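8/27/20

Rained till lunch, so no allotment. Spent the morning on the choir accounts with a pot of tea going cold next to me, and I'm 77 pounds adrift somewhere and can't for the life of me find it. I went through every receipt twice! Gave up and rang Nermin, who said leave it overnight, so I'm leaving it overnight.

She wanted to talk about the Closisham trip anyway. We were meant to be going in May, all of us, singing in the big church with the echo, and of course that went the way of everything else this year. Now they've offered us next spring instead and half the altos are keen and the other half won't even discuss it. I do understand. I miss it so much though. We've had five of us singing in Raymonde's garden, miles apart, with Bastien conducting from the step in his slippers, and you can't hear the person across from you at all. We did the Yüksel piece last week (the slow one) and I came in a whole bar early and just kept going. Raymonde's neighbour clapped, bless him.

Had soup, the last of the leeks. Then it brightened up, so I walked down to the post office with Mum's birthday parcel and the queue was right back past the chemist. Got talking to Nurhan, who's had her kitchen ceiling down since Monday week and is cooking everything on a camping stove in the hall. She made a lamb stew on it! I can barely manage toast on ours. I've said she can come and use our oven whenever she likes.

Back home by four and did a bit of sorting out, nothing very exciting, mending pile and so on.
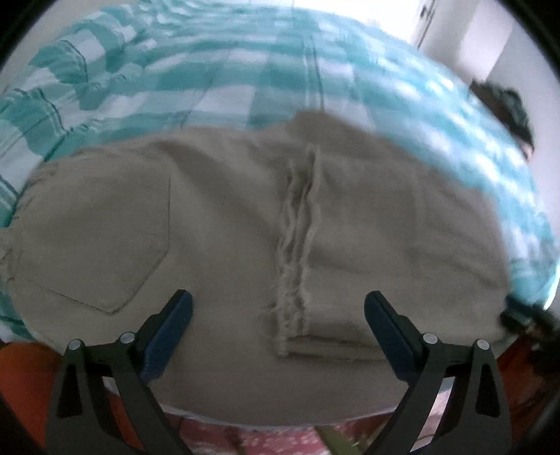
Primo phoned after tea to say he's found a keyboard for rehearsals, second-hand, and would the choir go halves. I said ask me when I've found my 77 quid. He played me a bit down the phone and it sounded like a doorbell, but he's so pleased with it, and it would save us dragging the old one out of Bastien's garage every time.

Must remember bin bags, stamps, and to ring the dentist before nine. Bed now, with the crime book. I still think it was the sister.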